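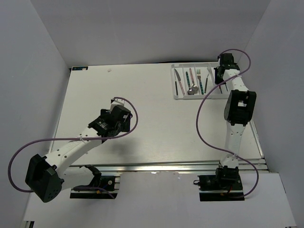
The cutlery station, with the right arm over the tray and the left arm over the table.

How to run the cutlery demonstration on an open day

These notes are for anyone looking after the two-arm station when visitors come in. They cover setting up, running a session and closing down. They assume you have done the safety induction and know where the stop button is. The first version was written by Fulvio Mazza after the September open day at Hirine, and it has been changed a little after each one.

Before the doors open

Allow 22 minutes. Turn the power on first, then the control computer, and wait for both arms to report ready. The right arm normally reports first.

Wipe the tabletop with a dry cloth. Put the white tray against the rear edge, towards the right corner, with its dividers running from back to front. Push it until it stops. If it is left at a slight angle the right gripper will come down on a divider.

Put in a mix of knives, forks and spoons. We keep sets with pink, teal-green and black handles, and you should use some of each. Visitors find it easier to follow "watch the pink spoon" than "watch the second spoon". Two spoons can share a compartment side by side, as long as the bowls are not stacked.

Check the purple cables by hand. Each arm has one, and it needs a loose loop so that the arm can stretch and fold. Look at the ties on the white links. If one has slipped, move it back and run the arm slowly through its full reach before going any further.

Load the program called Plumon. Do not use Wurik, which is kept for the older table and has the tray in a different place. Set the speed to 2 on the dial screen and leave it there all day.

Running a session

1. Ask people to stand behind the line on the floor. Small children can come to the front with an adult.

2. Say in a sentence or two what the arms will do. The right arm picks a utensil from the tray and brings it to the middle. The left arm takes it, turns it and sets it down.

3. Press Start and stop talking for the first pick. People like to watch it without commentary.

4. Take questions during the second and third picks. The usual ones are about cost, what happens if it drops something, and when they can have one at home.

5. If a utensil is dropped, press Pause and wait for both arms to stop. Then reach in, put it back in its compartment and press Resume. Do not catch anything in the air.

6. After the last pick, press Home. Return all the cutlery to the tray before the next group comes in.

If a pick fails twice in the same place, move that utensil a finger's width towards the front of its compartment. Thin handles close to a divider are the hardest.

Error 3630 means a gripper has closed on nothing. Press Clear and carry on. Any other number, press Stop and fetch someone from the Carvalho room.

Closing down

Send both arms home, then turn off the computer and the power, in that order. Write the number of picks on the sheet by the door. The grippers are due for a check every 500.

Contact: Hirine demonstration desk | © Hirine | Back to top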